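Imprimir | Enviar por correo electrónico
08/05/2022
Nabil Obeidat y Shadi Nseir

3. Control dimensional previo al corte

3.1. Procedimiento de medición

El estudio se desarrolló en el taller de carpintería de obra de Hestutton, donde se preparan los entramados destinados a las viviendas de Quan. Cada pieza fue medida por 2 operarios de forma independiente, con cinta metálica y sobre la cara de referencia. Cuando las lecturas diferían en más de 2 mm, la medición se repetía antes de trazar la línea de corte. La escuadra se comprobó al inicio de cada turno, según la pauta interna de Zomora.

La serie comprendió 42 montantes. En 5 de ellos hubo que repetir la lectura - en todos los casos por alabeo de la testa - y ninguno se retiró antes del aserrado.

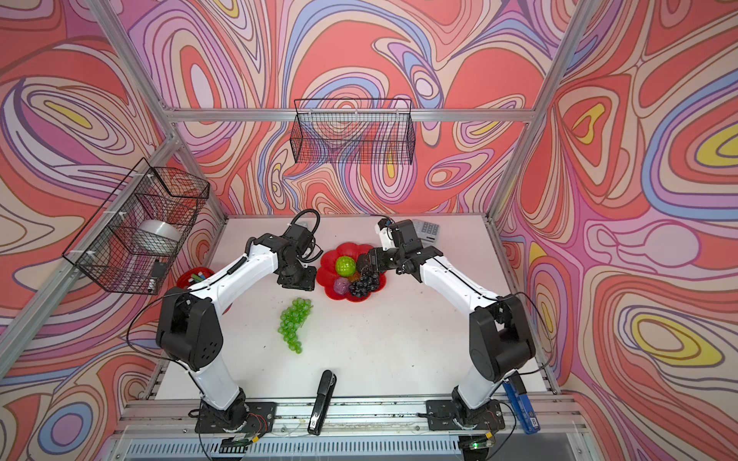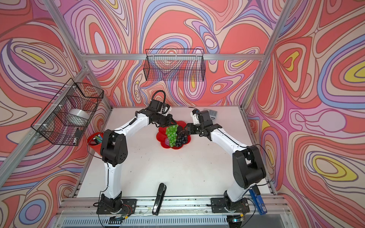
Figura 4. Dos brazos sobre una mesa de tablero blanco, con un plato rojo en forma de flor y uvas.

3.2. Nivelación y fijación

Los montantes se presentaron en seco sobre la solera y se aplomaron por dos caras contiguas antes de introducir los tornillos definitivos. El nivel se invirtió en cada lectura a fin de descartar errores del propio instrumento. Las desviaciones se corrigieron mediante cuñas de madera, conforme al criterio adoptado en la obra de Cindley, cuyos registros de diciembre sirvieron de comparación. No se admitió el cepillado de la solera una vez anclada.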